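October, late. Second full day on the Bellov matter. Finished the site-blocking affidavit draft at 6 and sent it to Yaa Nartey for review. She wants the jurisdiction paragraphs moved ahead of the technical evidence. I disagree but will do it.

The order sought covers 30 domains and two IP ranges. Tamayo, as the largest ISP respondent, consents to DNS blocking and opposes IP blocking on the ground that one range is shared hosting. Checked this. The range resolves to 160 unrelated sites, among them a curling club and a parish newsletter. Their objection is sound and I have told Consuelo Rivadeneyra we should drop the range from the schedule.
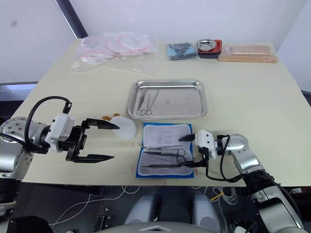 Consuelo's view is that the rights holder will not like it. Possibly so, but overblocking is the first thing the judge will ask about, and the proportionality section is thin as it stands. Remaining range is dedicated and can stay.

Read the operator's defence again over lunch. It says Notine is an index only, hosts no streams and carries links to lawful broadcasts as well. Arnulfo Zapata's crawl puts the lawful links on a single page, two clicks down, last updated before the season opened. Exhibit 2 needs a better capture of that page — the timestamp is unreadable when printed in grey. 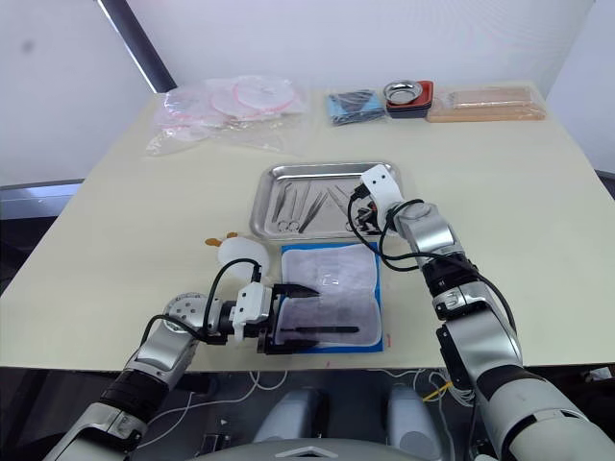
Two arms over the table, steel instrument tray in the middle.

Call with Toshio Shibata about the dynamic clause. He would let the applicant add mirror domains by notice, with a short objection window, and no return to court unless someone objects. Brodby's counsel wants a sunset at the end of the season. Agreed in principle, wording to come from them. Costs of implementation still open.

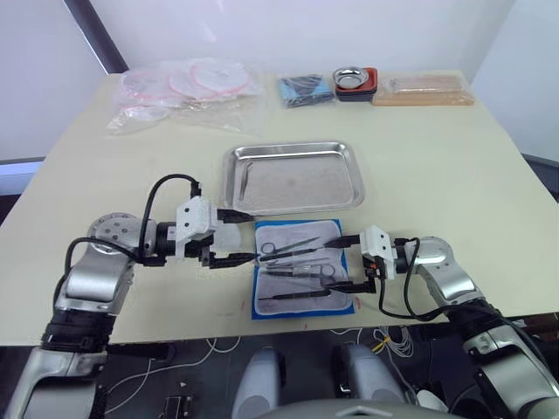 The schedule of domains has to be rebuilt before filing. At present it is sorted by registration date, which is no help to a network engineer. I will regroup it by registrar and keep the active domains apart from the parked ones, with the active ones up front and the parked ones in a row at the back, like the packaged supplies along the far edge of that table. Amparo Ticona can check the WHOIS entries against the exhibits once the new order is fixed.

Outstanding: service on the operator's last known address, corrected Exhibit 2, draft sunset wording from Brodby. Left the office at 9 with the binder still unpaginated.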